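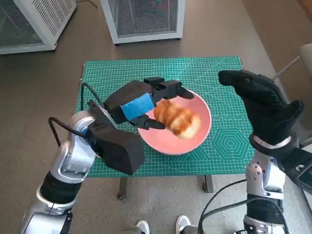 **Ivon Handling Bench: conditions of supply and good practice for two-arm work**

Catalogue no. 314 · Revised 4 July 2020

The Ivon Handling Bench is supplied to training centres, test kitchens and laboratories that teach or assess robotic handling of food and other soft goods. It comprises a low table, a gridded cutting mat, a set of shallow bowls and the Riditia practice code in printed form. Robots and end effectors are not included.

## Before work begins

- The supervisor shall confirm that the stop control is within reach and has been tested that day.
- Cables at the wrist and elbow shall have enough slack for the full range of movement. Loops must be kept clear of the gripper fingers.
- Each end effector shall be labelled or taped in the colour recorded on the bench sheet.
- Closed footwear is required for everyone inside the marked area.

## During handling

Soft items such as bread, pastry and fruit are to be gripped at the lowest force that will hold them. Where one hand is gripping, the other should be held open and clear of the bowl until its own task begins. Arm speed must not exceed 50 per cent of the rated maximum while a person is within 2 metres of the table.

Food used on the bench is a test item and shall not be eaten. It is to be discarded at the end of the session and the bowl washed before further use.

Gloves fitted over robotic hands are to be inspected for tears at the wrist and fingertips, and replaced after 80 hours of use. Replacement mats may be ordered separately. A mat with lifted corners or worn grid lines should be withdrawn from service.

## Records

Centres shall keep a bench sheet for every session, signed by the operator and the supervisor. Sheets from April onward must use the revised layout.

## Enquiries

Orders and spare parts: Yabsira Abera, Groltau Supply
Practice code and licence questions: Kalkidan Seyoum, Tesfamariam Standards Office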